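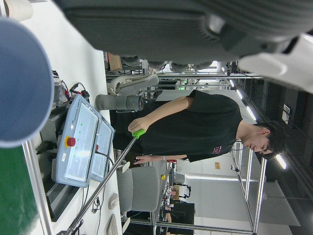
August, 2:30 pm. Cup-to-bin task for Zelden, target 1,000 demos. At 700 when I came in. Javiera Sosa did the resets and I logged. Both pendants are sitting on the table with the screens lit; please move them off to the side before the next block.

Belt stopped for all of these. Start poses alternate between cup standing and cup on its side.

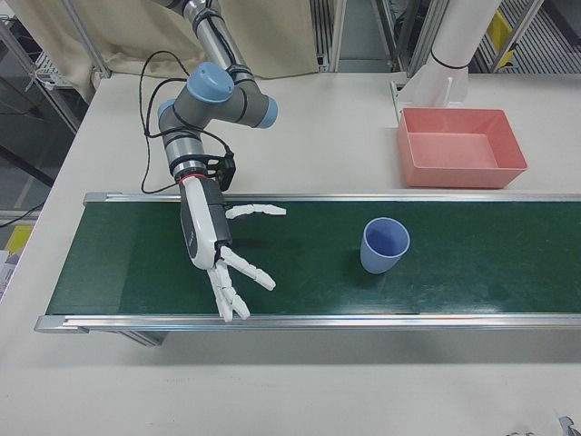

Bent Overgaard wants nearly 400 with the cup tipped. We're short on those.

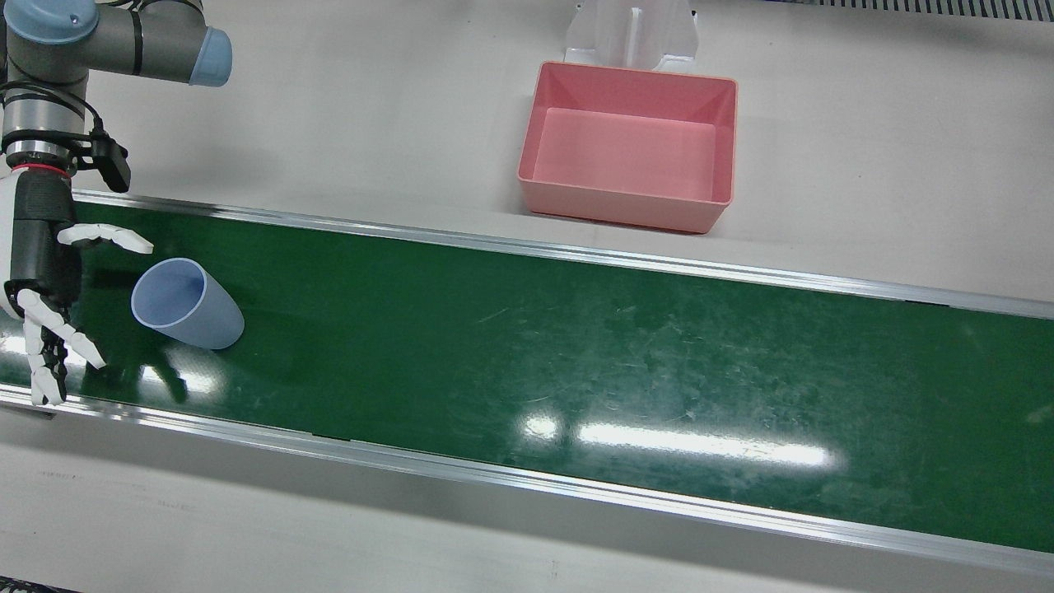
Tipped starts need more variety in heading. With the mouth toward the arm side and fingers spread on either side of the cup, we have plenty. Next block: base toward the hand. Also check glare on the belt in the fixed view.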